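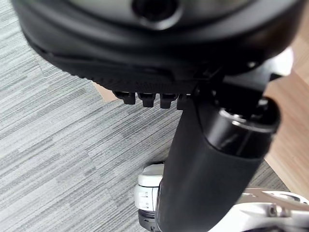
Grultila arm, walk-around check before power-up
Build number 4, checked in March, evening session

1. Emergency stop pressed and released twice. OK. Love the new big button!
2. Base bolts at the marked line. OK. One needed an eighth of a turn.
3. Cable slack with the arm fully out. Watch. Fine up to 219 mm of lift, then the loom starts to pull (longer sleeve is on order from Begay). 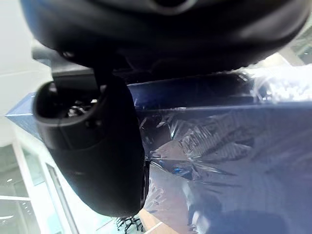 Dirar Shared Workshop, Robot Build Group

4. Loose film and packing near the gripper. Keep clear of the finger before any move. Film loves to wrap around things, so tape it or trim it.
5. Finger screws snug. OK, and so much better than the last set!
6. Speed limit set to the slow profile. OK.

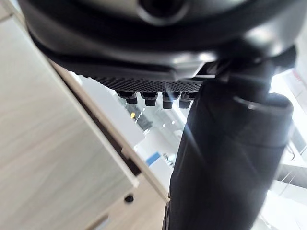
Item 7: gripper close to the wood-grain panel.

7. Clearance to furniture. Run the path by hand first. We ask for 81 mm at the tightest point, and the Grorkumar bracket file has the drawing if you want to print a spacer.
8. Controller log saved. OK, 481 lines and no faults, which made my night.

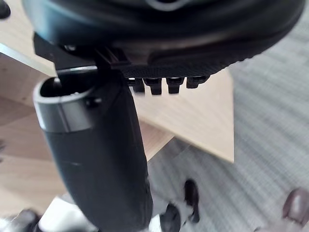 Item 9: table corner, with shoes on the carpet below.

9. Feet and hands outside the reach before anyone calls "live". Redo this one every single time, even for a quick test.
10. Corner guard for the table. Still to do. Foam would be plenty.

Result: pass for slow moves, with items 3 and 10 open. Full speed waits for the sleeve.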